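Recording Demonstrations for the Desktop Assembly Task

Sulton Laboratory, Operator Procedures

This procedure applies to all operators who record demonstrations for the Clegg assembly policy. Read it in full before your first session. Questions should be directed to Yvonne Sugden, who maintains the task list.

Before recording

1. Lay the tower on its side on the platform, with the side panel removed and the open side facing up.
2. Place the parts fixture to the left of the tower. Parts must be in their assigned holders before the arm is enabled.
3. Confirm that the fixed camera has a clear view of both the fixture and the motherboard.
4. Select the task name from the list. Do not type a new one. 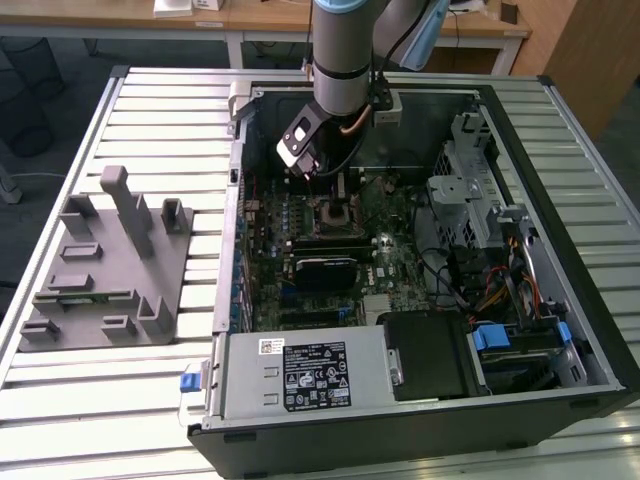 Each demonstration covers one part only. Begin with the arm in its home position and end with the arm returned to it. A complete set consists of 15 accepted demonstrations per part. After every three, shift the fixture slightly so that the system does not learn a single starting position.

During recording

Move at a steady pace. Approach each part from above, close the fingertips, and pause briefly before lifting. Small corrections are acceptable and should be kept, as the policy needs examples of recovery. Stop the recording if a part is dropped outside the reach of the arm or if a cable catches on the gripper. Keep hands out of the workspace until the arm has stopped.

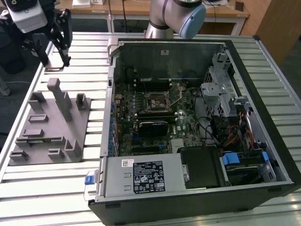 Holding a small, thin component in the fingertips, with the parts fixture beside the open tower.

After recording

Play back each demonstration at full speed and mark it as accepted, rejected, or unclear. Unclear recordings go to Roy Greenwood for a second review. Any demonstration longer than 70 seconds must be marked as rejected and repeated.

Return all parts to their holders, then enter the operator name and fixture position in the session log. Uploads to the Surkberg server begin at 7 p.m.; leave the workstation on.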